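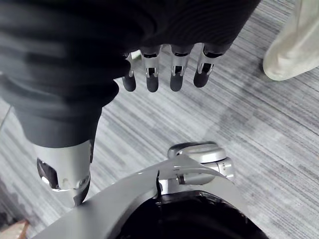
The black one, over the carpet. You can sort of see the creases across it.

Folding dark knits: flat, rolled or hung?

fpricehouse
Hi everyone, Ffion Price again (the one with the sticking closet door, thank you all, it's fine now!). I'm going through the winter things, and I've got stuck on the heavy black pieces like the one in my picture. I fold them in thirds and stack them on the Fomus shelf, and by February there's a line right across the front that won't drop out no matter how long I leave it. The shelf is 105 cm wide so room isn't the trouble. Do you all roll yours? My mother rolled everything, towels included, and I always swore I wouldn't.

darnus_attic
Roll them, your mother was right! Loosely though, with the sleeves tucked in if it has sleeves, and the roll lying on its side. I keep mine in a long drawer and I can see every single one without digging.

standar116
I'm going to disagree, in a friendly way. Rolling just trades one crease for a lot of little ones, and if the knit is heavy the bottom layer gets squashed anyway. Fold once over a sheet of tissue and never stack more than 2 high. It takes up more shelf, but you said you have it.

fpricehouse
Tissue! I have a whole box of it left from Christmas. Does it matter that it's printed with little red birds?

standar116
I'd use plain, the red can rub off. Ask me about my cream cardigan sometime.

eynon_lane
What about a padded hanger? I've hung mine for years, folded over the bar.

darnus_attic
Over the bar is okay for a light one, but I lost a lovely long sweater that way, it grew until it was practically a dress.

eynon_lane
Well, mine haven't grown, but they're mostly cotton, so maybe that's the difference.

fpricehouse
I think I'll try tissue on the shelf for the thick ones and roll the thin ones, and then I've offended everybody equally. And the lint! Does anyone have a brush they like for black?

darnus_attic
A damp rubber glove, stroked one way only. Better than any brush I've bought.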